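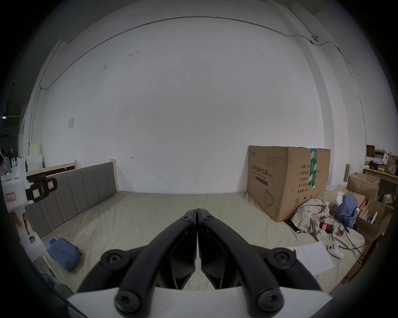 Will the English edition of the Beaulieu notebooks be ready for the printer in April?

The translation will be ready by then, but the notes and the index will need more time, and we ask to move the delivery of the full manuscript to the end of the summer.

Progress report to the Kanmont Fund
Project: The Beaulieu Notebooks, a schoolteacher's memoir of the occupation, translated and annotated
Prepared by Oğuzhan Akyol, editor and translator
Thu 2 January

Search the project pages Go Advanced search

1. Work on the text

The memoir is written in four school notebooks. When I sent the last report, the first notebook was translated and the second was in draft. Now the first three are translated and have been read by the outside reader. The last one exists in a rough version, which I would not like to show to anybody yet.

The third notebook was slower than I had planned. Mme Beaulieu wrote it many years after the first two, and her way of writing had changed. In the early notebooks she tells what happened on each day, in short sentences, and she almost never gives an opinion. In the third she goes back to the same months and corrects herself. She adds people whom she had left out before, among them the mayor's secretary in Bidance, who helped her to change the school register so that two children could stay in the class under other names. In the first notebook this secretary is only "someone at the town hall." I had translated that phrase as "a man at the town hall," and it was a mistake. The secretary was a woman. I have corrected the sentence and I have then read the whole first notebook again for mistakes of the same kind. I found one more, a neighbor whom I had called "he" without any ground.

The outside reader had one general remark, that my English was sometimes more polite than the French. She is right. Mme Beaulieu can be quite rude about the school inspector, and I had made her softer. The passages about his visit are now closer to the original.

2. The letters

In the application I wrote that the family had a small box of letters and that I would use a few of them in the notes. The family has since given all the letters on loan to the library in Vimetthorpe, and the librarian there has finished the list. It has 242 letters. Most are from the years after the war and concern the pension and the repair of the school roof, and they will not be used. A smaller group was written during the occupation, to her sister, and these are important for us.

They do not always agree with the memoir. The memoir says that the school in Bidance was closed for the whole winter. In the letters to her sister she speaks of teaching in the kitchen of the baker's house in the same winter, with the children coming in two groups. I do not think that she wanted to hide this. Probably for her the school was the building, and the building was closed. But a reader should know it, and I propose to print five or six of these letters in full as an appendix. The family has agreed in writing. A copy of their letter is attached to the paper version of this report.

3. Notes and index

This is the part where we are behind. I had expected that the notes would be short. There are now more than 1,000 of them, and it is clear to me that this is too many for a book which should be read also by people who are not historians. After a conversation with the press we have agreed on the following:

- Notes on persons go into one alphabetical list at the end of the book.
- Notes on places stay at the foot of the page, but only at the first mention.
- Notes on differences between the notebooks go after each chapter.
- Notes on my own choices as translator will be cut, except for the school vocabulary, which has no good equal in American English.

The cutting has begun with the first notebook. It is slow work, and I often have to check in the archive before I can decide that a note may go. The index cannot be started before the pages are set.

4. The map

The map of Bidance and the farms around it was drawn from the old land register and sent to me in the autumn. It had the river on the wrong side of the mill. The new version is correct. We still have to decide if the names of the farms are given in the spelling of the register or in the spelling of Mme Beaulieu, who was not always the same from page to page. My own preference is her most frequent spelling, with the register spelling in the list of places.

5. Money

The travel budget is nearly used. Two journeys to Vimetthorpe were planned and both were made. A third would be useful for checking the letters against my copies, but the librarian has offered to answer my questions by mail, and I will try this first. The payment for the outside reader was a little lower than in the budget, as she did not ask for the second fee. I would like to move this amount to the index, if the Fund permits it. No other change is asked.

6. What I ask from the Fund

First, the new date for the full manuscript, end of the summer. The translation itself, without notes, can be sent in April as it was agreed, so that the Fund may see that the main work is done. Second, the permission to move the unused part of the reader's fee. Third, an opinion on the title. The press would like "The Closed School." The family prefers a title with her name. I can live with both, but the catalog text must be written in the spring and the press needs an answer before that.

7. Next steps

I will finish the last notebook first. It is the shortest, and it covers the months after the liberation, when she was asked to give evidence about the mayor and refused. She explains the refusal in a single page, which she crossed out and then wrote again on the back cover. Both versions can be read. I intend to print both, the crossed-out one in smaller type, and the outside reader has agreed to look at this page separately.

Last updated: Thursday afternoon, map section corrected

Comments (4)

m_tessier
My grandmother went to the school in Bidance and she always talked about lessons at the baker's. We thought she had mixed it up with something else. Will the letters be readable in French somewhere too?

Oğuzhan Akyol
Thank you for this message. The originals can be read in the library in Vimetthorpe after you make an appointment. I would be very glad to hear what your grandmother told, please write to me at the project address.

Halfway Reader
Please keep a few of the translator's notes! I read a lot of memoirs in translation and those are the ones I look for first. Also I vote for the title with her name in it.

R. from the map thread
The mill had a second channel on the east side before it was filled in, so the first map may have been following that. Worth a look in the older sheets of the register.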